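I want to say a few words in favour of the support act, and I want to say them at some length, so put the kettle on.

I have been going to see bands in small rooms since I was old enough to look old enough, and in all that time I can't have arrived before the first act more than a handful of times without feeling I'd got the hour wrong. You know the feeling. You push the door open, the lights are still up a bit, the person on the coats is reading, and there on the stage is somebody with a guitar singing their heart out to the bar staff and two of their cousins. You stand near the back (everyone stands near the back) and you clap a little too loudly because there's so much quiet to fill.

I used to think of that as a sad sort of hour. I've come round to thinking it's the best one of the night, and I'd like more of you to come and stand in it with me.

What set me off was a night in January at the Poster, which those of you outside Clisness may not know. It's the long room above the old print shop on the harbour road, and it holds 200 if nobody breathes out. The headliners were a perfectly good five-piece from down the coast whose record I like very much, and I won't name them, as I'm about to say I can barely remember their set. The one I remember is Irnura, who went on at half past seven to a room you could have played badminton in.

Irnura are a trio: harmonium, bass, and a drummer who plays most of the night with his hands. They have one EP out, five songs, recorded in somebody's aunt's front room, and you can hear the aunt's clock on the third one if you turn it up. I had gone along early only because my bus gets in at ten past seven and it was raining sideways. I knew nothing about them at all. By the second song I'd put my drink down on the floor, and I never do that, I'm terribly careful with a drink.

I'm not going to try to persuade you that they're the next great thing. I've been wrong about that so often that my friends use my tips as a warning. What I want to talk about is how it felt to hear them in that room, at that time of the evening, before anyone had told me what to think. By the time the headliners came on I had heard their singles on the radio and read two interviews, and a man at work had explained to me what was wrong with the new drummer. I was checking them against a list, really. With Irnura I had no list. I just had to listen, the way you'd listen to someone who'd sat down next to you on a train and started telling you about their life.
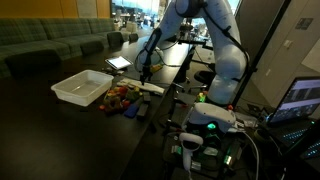
*The long table, with what looks like play food laid out.*

The promoter at the Poster is Magdy Ragab, who has been putting on nights there for longer than I've been writing about them, and I rang him afterwards to ask how he picks his openers. I thought he'd say something about genre, or who had the same agent. He told me he picks them by listening to the last song on whatever they send him. "Everybody puts the good one first," he said. "I want to know what they do when they think I've stopped." I've been doing the same at home ever since, and I've found some lovely things at the far end of some very ordinary records.

He also told me about the money, and I think more people ought to know about the money. The opening act at a show like that one gets a fee that would just about cover the diesel and a bag of chips each. The Poster is better than most. It pays something to everyone who plays, always has, and there's soup. But there are plenty of places, bigger places too, where the first band on are paid in what people still have the nerve to call exposure. Well, exposure to whom? To the bar staff and the cousins! If we want them to be exposed to anybody, we've got to be in the room.

I do understand why people come late. I have a job and bad knees and a cat who objects to being left. A night out costs a good deal now, what with the ticket and the booking fee and the other fee that seems to be a fee for paying the fee, and if you've a babysitter by the hour then you're going to spend those hours on the band you've paid to see. I wouldn't scold anyone for that. And some support acts are dreadful, it must be said. I once stood through forty minutes of a man reading his emails over a tape of seagulls, and if he's reading this, I'm sorry, but I did want those minutes back.

Still, I think there's a kind of lateness that's got nothing to do with babysitters. It's the pub down the road, and the one more, and somebody looking up the stage times on their phone and saying oh, they're not on till 8, we've ages. I've said it myself. It comes from thinking of a gig as a thing with a proper part and a bit before the proper part, like the adverts at the pictures. And the bands can feel it, they can't help but feel it. The bass player from Irnura told me, very cheerfully, while she was winding up a lead, that she had learned to play to the back wall. She said the back wall at the Poster was one of the nicer ones.

My father took me to my first concert, in a church hall in the next town over, and he was a man who believed in getting to a thing early in case it started without you. We sat through an opening act that evening, a woman called El Khatib (that was the whole of the name on the bill) who played the oud and hardly spoke. I was thirteen and had come for loud guitars. I don't believe I moved for half an hour. When the loud guitars arrived I enjoyed them tremendously and went home humming one of hers. I've looked for a recording of that tune on and off all my life and never found one, and at this point I'm half afraid to, in case I've been humming it wrong all these years.

That's a good part of why I mind so much, I suppose. So much of what gets played at half past seven isn't kept anywhere. The headliners have the live album and the documentary and the anniversary tour of the live album. The first act has whoever turned up. If there were nine of you there, then that song lives in nine heads, and it's a bit of a responsibility, when you think about it, as well as a treat.

I'd like the venues to help us along. Print the name of the opener in letters you can read without your glasses, for a start. Put the stage times on the ticket, all of them, and keep to them, so that a person coming in on the bus can plan. Let the early crowd have a pound off a drink until the first band finish, which Magdy tried for a season and says he'd do again if the brewery would meet him halfway. And headliners, do please say their name from the stage. Say it twice, and say it as though you'd watched them. The band that night did say "give it up for our support", and I could see from where I was standing that the singer couldn't have told you who they were for a hundred pounds.

From us it wants even less. Come half an hour before you were going to. Stand a bit nearer the front than feels natural, as there's nothing so lonely as that great half-moon of bare floor between a singer and the people who are supposed to be enjoying her. Don't talk through the quiet one. If you liked it, go and tell them so at the table afterwards, and if you've a fiver left, buy the thing they're selling, even if you've nothing to play it on. I have three cassettes I can't play and I'm fond of every one of them.

When I got home that night I looked Irnura up and found that their EP had been played 313 times since it came out. By the end of the week I had put that up a fair bit by myself, mostly while doing the washing-up. They're back at the Poster in the spring, opening for somebody else again, and I've asked Magdy what time the doors are. He said seven. I'll be on the earlier bus, and I'll be the one down at the front with my drink on the floor, so do mind where you put your feet.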